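4.2 Shading, Pattern and the Search for Edges

What surprised and delighted us most in the Kovinden study was how quickly people pick an object out from its background when the only help they get is a change in light. We drew on the Reltum collection of 4,000 pictures, from which 933 were kept after screening for size and contrast. Viewers saw each picture for 3 seconds and then traced, from memory, the outline of the thing they remembered best. 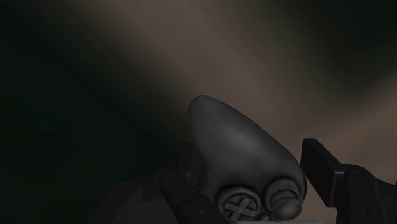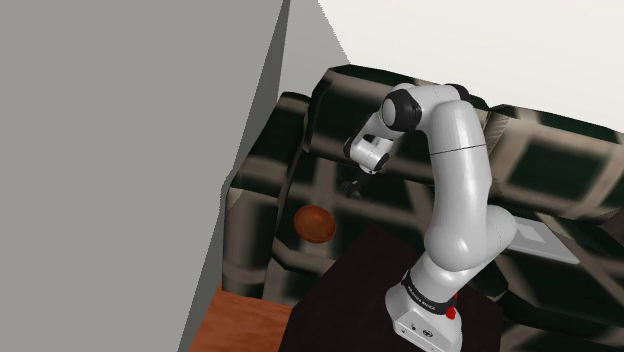 Figure 5. Two rendered pictures from the Reltum collection.

Memory for outlines depends a great deal on how smoothly brightness falls away across a surface. Viewers in the Pickering group drew plain, rounded shapes with lovely confidence, even when they could not name them. The matte grey dome in the first picture of Figure 5, brighter along its upper left curve and darker on its right flank, is a good case of the kind of shading we mean. Patterned fabric is a different and very rich problem, and the copper-brown bowl on the patterned couch in the second picture belongs to that class. We scored such items separately, using the Prornoso overlap measure described in Section 3.

We were especially pleased to find that tracing errors clustered on the darker side of rounded forms. This fits well with the idea that people fill in a shaded edge from the lit one, and it gives us a clear prediction to test with line drawings in Section 5.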